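Sprechzettel: Warum unser Lager nie aufgeräumt ist
Kurzvortrag, Stand 26. Dez. 2022

Folie 1 – Titel
Langsam anfangen, die Leute suchen noch ihre Plätze und den Kaffee. Begrüßung, dann gleich die Frage: Wer hat zu Hause eine Schublade, in der alles liegt, was sonst keinen Platz hat? Hände heben lassen. Wer die Hand unten lässt, hat zwei davon.
Überleitung: Garkine ist so eine Schublade, nur mit Laderampe und Mietvertrag.

Folie 2 – Worum es geht
Es geht um Ordnung. Genauer um die Kosten der Unordnung und um die Kosten der Ordnung, die gern vergessen werden. Ich habe in meinem Berufsleben mehr Geld in beschriftete Kisten fließen sehen als in ihren Inhalt.
Wichtig: hier noch keine Zahlen nennen, auch wenn jemand fragt. Die kommen gleich.

Folie 3 – Bestand in Garkine
Bei der Inventur im August lagen dort 827 verschiedene Artikel. Im System standen 600. Pause machen.
Dann: Man könnte die Differenz Schwund nennen, nur eben in die falsche Richtung. Bei uns verschwindet nichts, es vermehrt sich.
Von den Artikeln im Regal waren 283 seit der letzten Inventur überhaupt nicht bewegt worden. Darunter die Messeaufsteller mit dem alten Logo, die bei jeder Begehung jemand »noch mal kurz behalten« möchte. Dieser Jemand war auch schon ich.

Folie 4 – Wie Dinge ins Lager kommen
Der Eingang ist gut geregelt. Es gibt ein Formular, einen Stempel und eine Ablage für das Formular mit dem Stempel. Für den Ausgang gibt es ein Verfahren, das in einem Ordner beschrieben ist. Der Ordner steht im Lager.
Hier lachen erfahrungsgemäß die Leute aus dem Einkauf. Die Buchhaltung lacht nicht. Weiterreden.
Typische Wege hinein:
Rest einer Bestellung, weil der Zehnerkarton billiger war als vier einzelne
Rückläufer, bei denen die Reklamation im Sande verlief
»Nur bis nach den Ferien«
Zu »nur bis nach den Ferien« ruhig etwas länger bleiben. Vor allem fragen, welche Ferien.

Folie 5 – Das Projekt Sistero
Kurz erklären, falls Neue da sind: Sistero war unser Versuch, jedem Regalfach eine Farbe zu geben. Rot für dringend, Gelb für bald, Grün für kann warten. Nach zwei Wochen war alles rot, denn wer etwas sucht, findet seine eigene Sache immer dringend.
Danach kam Violett dazu. Was Violett bedeuten sollte, steht im Protokoll, und das Protokoll liegt, siehe Folie 4.
Nicht zu hämisch werden. Die Idee war ordentlich gemeint, und die Klebepunkte sind noch da. Reichlich sogar, sie stellen einen der Artikel.

Folie 6 – Was in Skultiritz anders läuft
Skultiritz ist kleiner und hat keine Software, dafür eine Tafel mit Kreide. Wer etwas hineinstellt, schreibt seinen Namen dazu. Das genügt offenbar, um den meisten die Lust am Hineinstellen zu nehmen.
Einwand vorwegnehmen: Das skaliert nicht. Stimmt. Unser System skaliert dagegen hervorragend, man sieht es an den Regalen.
Suchzeit erwähnen: in Skultiritz roughly – auf Deutsch bitte, das stand so in der alten Fassung – kaum der Rede wert.

Folie 7 – Arbeitsflächen
Kleiner Exkurs, wenn die Zeit reicht. Lager beginnen selten im Lager. Sie beginnen auf einer Fläche, die gerade frei war: Fensterbank, Kopierer, Arbeitsplatte. Erst steht da ein Behälter, dann steht etwas im Behälter, dann gehört die Fläche dem Behälter.
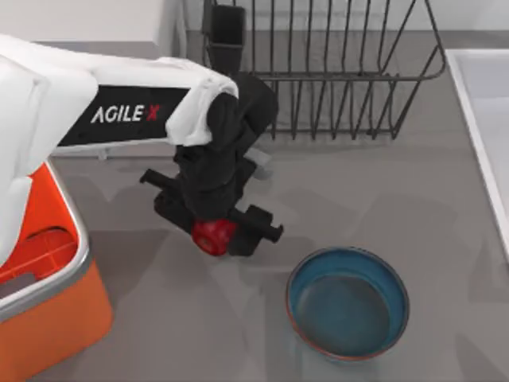
Abb. 1: Graue Arbeitsplatte mit orangefarbenem Behälter, Simulation

Faustregel zum Mitschreiben: Was nach dem Feierabend noch auf der Platte steht, bekommt am nächsten Morgen einen festen Platz oder einen neuen Besitzer. In der Teeküche ausprobieren, dort ist der Widerstand am größten und das Ergebnis am schnellsten zu sehen.

Folie 8 – Vorschlag
Der Plan heißt Bravo. Über den Namen wurde länger gesprochen als über den Inhalt, das bitte für mich behalten.
Inhalt in Kürze:
Ausgang und Eingang bekommen dasselbe Formular
Jeder Artikel ohne Bewegung wird einmal angeboten und dann abgegeben
Der Ordner zieht aus dem Lager ins Büro
Beim letzten Punkt kommt die Frage, wohin im Büro. Antwort: Das klären wir noch. Nicht »auf die Fensterbank« sagen.

Folie 9 – Fragen
Wasser trinken. Falls keine Frage kommt, selbst nach den Messeaufstellern fragen, wer sie haben will. Abholung in Garkine nach Absprache, Transporter bitte selbst mitbringen.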